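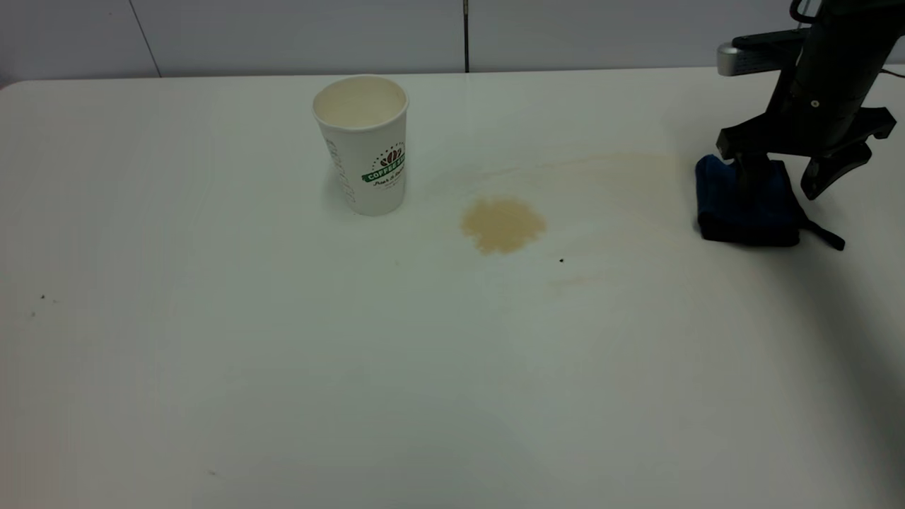
Mallcombe Walkers list
Posted 11/14/21 by the list owner

Hi all,

Picking this up from the digest:

> Has anyone done the Koler loop lately? The map says
> 942 feet of climbing and my watch said 1,317.
> Also is the footbridge open again?

I did it last week and I'd trust your watch. The old map leaves out the whole detour behind Pfister Farm, and that's where most of the up-and-down is (my knees can confirm). The bridge is open, but the boards are slick, so I went across holding the rail like a toddler on stairs.

If you want an easier day, start from the Funley side. It's 5 miles out and back, the parking is free, and you still get the long view over the reservoir — best part of the walk if you ask me. Just watch for the second gate. The latch sticks and you have to lift it and shove.

I'm thinking of going again next weekend if the rain holds off. Anybody want to come? I can fit three people in my car, plus one dog who doesn't mind sharing the back seat. I'd leave early and be home for lunch.

Recent threads
Funley parking lot hours
Boots that fit wide feet
Lost glove near Pfister Farm
April trip ideas

Archive last updated Sunday night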